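Pre-opening safety walk-round: robot demonstration, Lerby hall, Botness
By the open day safety lead
June

I've gone through this the evening before and again at 8.15 in the morning, and I've put my comments under each item because a bare tick is never much use to whoever does it next year. Apologies for the length of some of them!

1. Barriers and floor markings. OK.
The yellow line is down 3 metres from the bench on all sides and the rope posts are out. One post near the tea urn has a wobbly base, so please keep it against the wall where people won't lean on it.

2. Emergency stops. OK.
Both pressed, both reset, and the visitor-side one now has its label back on. Siddiqui's fitters asked us to test them again after lunch, and I think that's a very sensible idea, so it has gone on the afternoon sheet as well.

3. Cables and trip hazards. Action needed.
Extension lead 823 is still running across the side door. It wants a proper rubber cover, or better still moving altogether, before the doors open at ten.

4. Numbers in the hall. OK.
The limit is 56 at any one time and we have 53 chairs, which leaves a little room for pushchairs and for those who would sooner stand. Clickers are on the front desk.

5. Simulated run of the demonstration. OK.
The tray task is to be shown on the big screen before the real arms are switched on, so that families know what to expect and little ones aren't startled. In the simulation the right hand has the long blue object up over the light-blue tray, and the left hand is open beside it. Please let the screen version play to the end before anyone goes near the power switch.

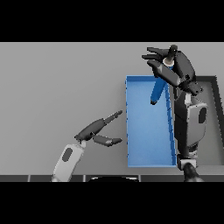
Clerkden wrote back on this item to ask whether the screen version might be left going over the lunch hour too, as last year's visitors found an idle bench rather a let-down. My answer is yes, gladly, provided the real arms are locked off and the key is in the desk drawer.

6. Hands-on table. OK with a note.
Soft objects only, please, and no loose scarves or lanyards near the small gripper. I've left a basket for them by the coats.

7. First aid and fire exits. OK.
Kit checked, plasters topped up, both exits clear. The rear one sticks a bit in warm weather and needs a good firm push.

Item 3 to be signed off before opening.

Last updated: June, 9.20 am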